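Budget for the fingers first

By Stuart Fairclough

Most small firms buy a robot in the wrong order. They pick the arm, spend what they have on it, and then find out what has to go on the end. I have done it myself. At Mellor we signed for an arm in February and had nothing left for the gripper, so it stood under a dust sheet for 124 days.

The arm is the easy part to price. Every supplier will send you a figure by return. The parts that cost you are the brackets, the cables, spare pads, guarding, and the hours your own people spend teaching it. Yvonne Tindall, who kept the books then, had put 30 hours against that last item. We used 63.

My view is that a firm should not ask for an arm quote until it has tried the job in simulation. A licence is cheap next to a machine you can't send back. You can change the finger length in an afternoon and see whether the jaws open wide enough for your largest part. Marjorie Sowerby at Pradport thinks this only delays things, and she is right that a simulator won't tell you how a greasy casting behaves. It will tell you if the thing fits.

Simulated view over the gripper, jaws open and nothing held:

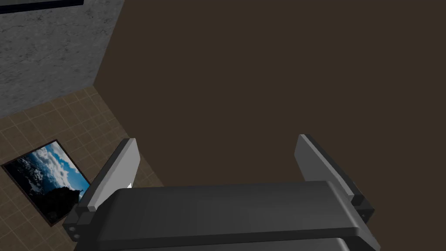 What to put in the budget

Start with the gripper and two sets of pads. Add mounting parts, then training time at full wages. Put the arm in last. If the total is too high, wait a year. We paid 1,259 pounds for adaptor plates alone, and they weren't on anybody's list.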